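Kenelura Wet Rooms: README

Hi, and thanks for downloading this! I put Kenelura together and I'm the one who answers the mail, so if something below makes no sense, blame me and write.

What it is

Kenelura is a set of 3000 demonstrations of bathroom fixture tasks, all done by people with hand-held grippers. No robot was driven to make any of it. I wanted to test a pretty simple idea: if you train a policy on gripper video from rooms full of tubs, sinks and toilets, does it stop falling apart when everything it looks at is white and shiny? (Short answer: partly. See the results bit further down.)

Each episode has the gripper camera stream, the head camera stream, the gripper opening width and a task sentence. Episodes run 15 seconds on average, though the tub ones drag on longer, and I left them long. 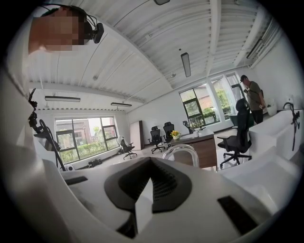

Splits go by room and never by episode. I did it the other way in the first release and the scores looked wonderful, for the very dull reason that the policy had already seen every wall. So now Brusta and Vadden are the training rooms and Bouvier is held out completely. Please don't mix Bouvier back in, even for pretraining, or your numbers won't line up with mine.

Folders

episodes/ has one folder per demonstration
tasks.txt has the 8 task sentences, exactly as the policy gets them
calib/ has the camera calibration, one file per rig
splits/ has train and test lists
bad.txt is the episodes I'd skip (tracking jumps, mostly)

About the poses: they come in two flavors. pose_visual is worked out from the gripper camera alone, and pose_marker comes from the marker cubes as seen by the head camera. When both are good they agree nicely. When the gripper points down into a big blank basin, the visual one drifts, sometimes badly, and that's where I'd go with the markers. The catch is that a marker cube can turn away or get hidden behind an arm, so there are gaps. I did not fill them in! Missing rows are marked as missing and you can interpolate however you like.
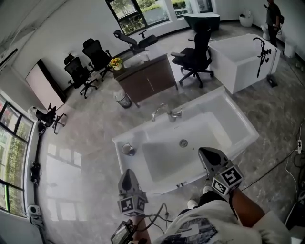
What I got out of it

I trained the same policy 3 times with different seeds. Using pose_marker wherever it existed beat pose_visual on every task that reaches inside a tub, and made no difference I could measure on the sink tasks. Faucets are still the weak spot. Chrome ones especially: the policy gets close, then dithers. I suspect reflections, but I haven't run the test that would prove it, so treat that as a hunch.

Known problems

Left and right gripper clocks can be a frame apart in the January recordings. Use sync.py before you do anything two-handed.
Faces are pixelated automatically. If you find one that slipped through, send me the episode number and I'll pull it.
Vadden has fewer two-handed episodes than Brusta, so weight your sampling if that matters to you.

Research use only for now. The full terms are in LICENSE, and the changelog is in CHANGES, which I do try to keep up.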